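3.2 Where people put the things they'll need later

I should admit I came to this part of the study expecting lists. I'd asked the 141 households in Widlow to keep a diary of every errand for three weeks, and I figured the organized ones would write things down and the rest of us would just forget the milk. Well, no! The diaries were full of doorways. People leave the library book by the door, hang the dry cleaning on the knob, and prop the parcel where they'll trip on it (one person did trip on it, twice).

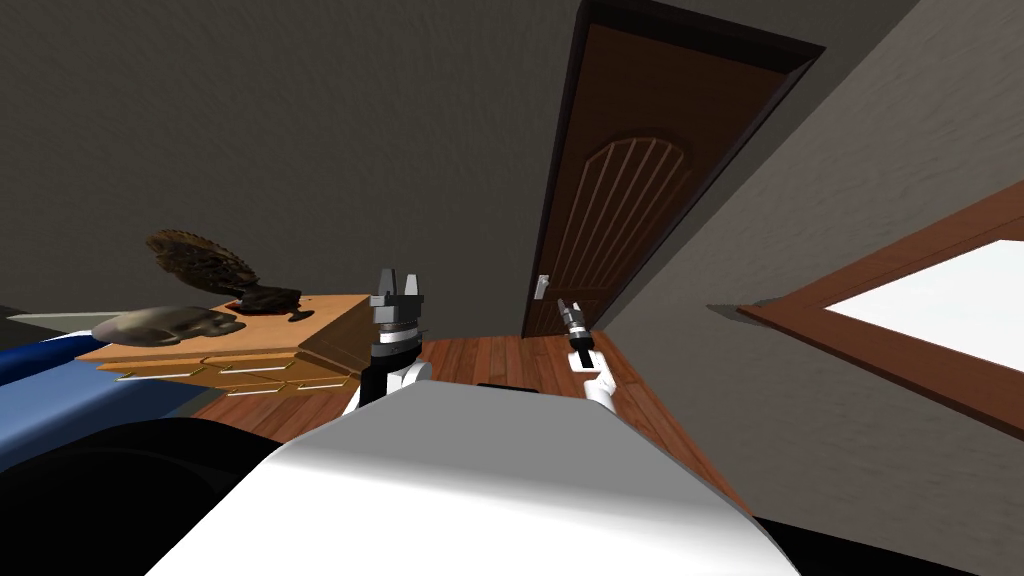
Figure 4. Interior view with door, computer rendering.

The Galli neighborhood did this the most, and I still can't say why. My first guess was smaller apartments, but Vistari has those too and its diaries read quite differently, with lots of phone alarms and notes stuck to the fridge. I went back and reread 15 of the longest ones over a weekend and came away with more questions than I'd started with. What I can say is that door-leavers reported more than 3 finished errands for each one they missed, and I'll get into how shaky that count is in the next section.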